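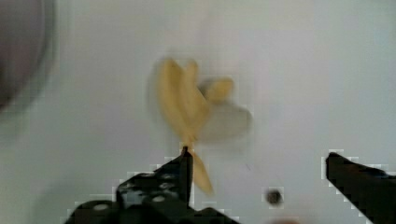
*A partly peeled banana and the two black fingers of the Mertens arm.*

# Can a Robot Make Your Snack?

The ad for the Mertens kitchen arm says it can "handle any fruit you love." That is a big promise. Any fruit? Grapes? A ripe peach? A pineapple with all those spikes?

When an ad says "any," it's a good idea to slow down and ask some questions. Let's start with bananas.

## Why a banana is hard

You have probably peeled so many bananas that you don't think about it. Try it slowly next time. One hand holds the fruit. The other bends the stem until the skin splits, then pulls. If you squeeze too much, you get mush. If you squeeze too little, the banana slides away.

Your skin feels all of this and tells your brain. The Mertens arm has a **gripper**, which is a kind of robot hand, and it has only two fingers. They are hard and black, and the one on the left in the picture has rows of round holes in it. Look at where the banana is. It hangs by its stem end at the tip of that one finger, and the other finger isn't touching it at all.

Does that mean the arm can't peel a banana? No. One picture can't tell us that. It can't tell us the arm *can*, either. The peel is open, but we don't see who or what opened it.

## What does it cost?

The arm is made by a company called Skestari, and it costs $1,732. A banana comes with its own wrapper, and you can open it for free.

Skestari says the price will go down in September. Maybe it will. Even then, you would still need a grown-up to set it up, and the instruction book is 78 pages long.

## Questions to ask about any robot ad

Farzana Lodhi teaches science in Mendholm, and her class wrote these:

- How many times did it try, and how many times did it work?
- Did a person help?
- Was the video sped up?
- What happens if the fruit is squishy?
- Who cleans it?

The ad answers one of them. In very small letters, it says "video shown at 11 times normal speed." So a job that looks like it takes 18 seconds would really take more than three minutes. Get a clock and see how many bananas you can peel in that time. (Please ask before you use up all the bananas.)

## So is it a bad robot?

We don't know yet. Picking up soft, floppy things is one of the toughest jobs you can give a machine, and people who work on it deserve credit for trying. But "we are working on it" and "it handles any fruit you love" are two very different things to say, and only the second one is in the ad.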